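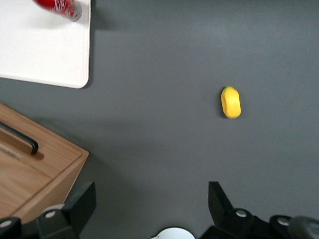
**Figure 2.** Red aluminum drink can lying on its side on a white board, gray tabletop.

### 3.2 Container color and recall of serving size

Participants were recruited through the Sumham household panel, and 600 returned a usable diary. Each diary asked for every cold drink taken at home over 27 days in November, with the type of container, its main color and the amount the person believed they had drunk. Entries with no container listed were dropped before coding.

Cans were recalled more accurately than bottles. People tended to report a can as one full serving, even when a later note in the same diary said it had been shared. Bottle entries were more scattered, and many gave only "a glass" or "some." Following Nieto's coding guide, we treated these as missing.

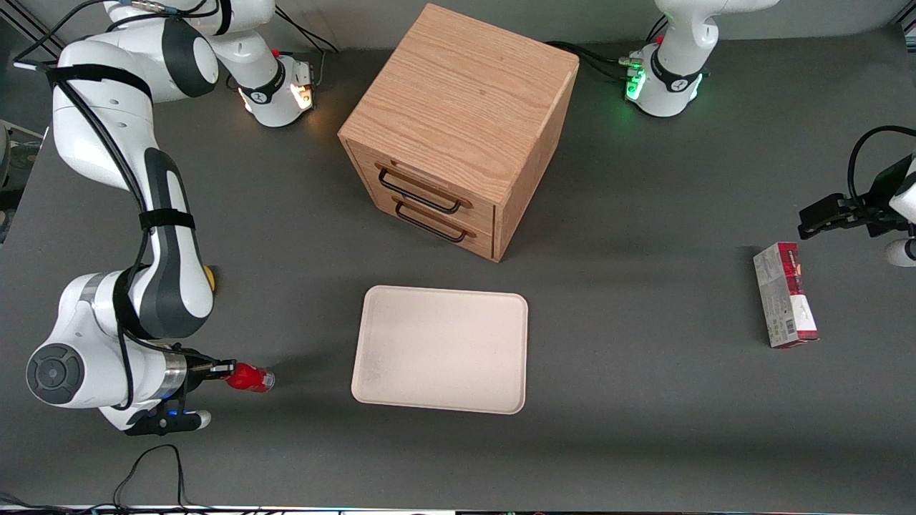
Color had a smaller effect than we expected. Red containers were named by color more often than green or clear ones, but the amounts reported with them were no closer to the amounts bought. The Aranda subsample, which kept store receipts, showed the same pattern. Households with children under five were left out of this comparison and are covered in Section 3.4.

Esperanza Nieto coded all entries, and a second reader checked 2,000 of them. Disagreements were mostly over drinks mixed with ice or water.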